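Lantern Week in Lusbridge: my festival report

Hiyori Hosoda, 2020-02-03

I picked the Lusbridge lantern festival because my grandma has gone every January since she was a kid, and I'd never stayed for the whole thing! This year I did (all the way to the closing parade, with very cold feet).

The parade starts at Sugiyama Square and goes down to the river. There were 104 lanterns on the official list, and my favorite was a giant paper carp from the Triruleo neighborhood. Kaede Uchida helped me with the interviews, and we ended up with 29 pages of notes, mostly about soup.

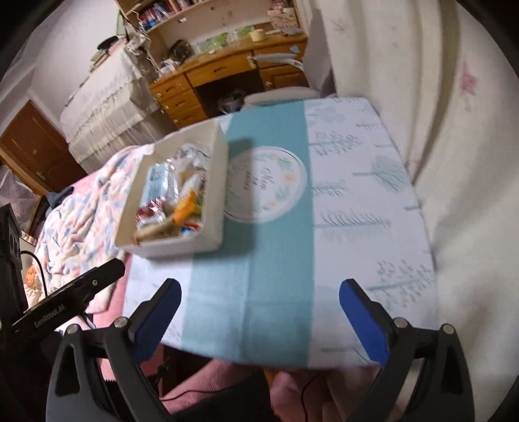
What people told us

Almost everyone talked about the food first and the lanterns second. One man had walked in the parade for 30 years and still gets nervous at the bridge, where it's windy and the candles go out. I'd like to go back next year and ask the lantern makers how they bend the frames.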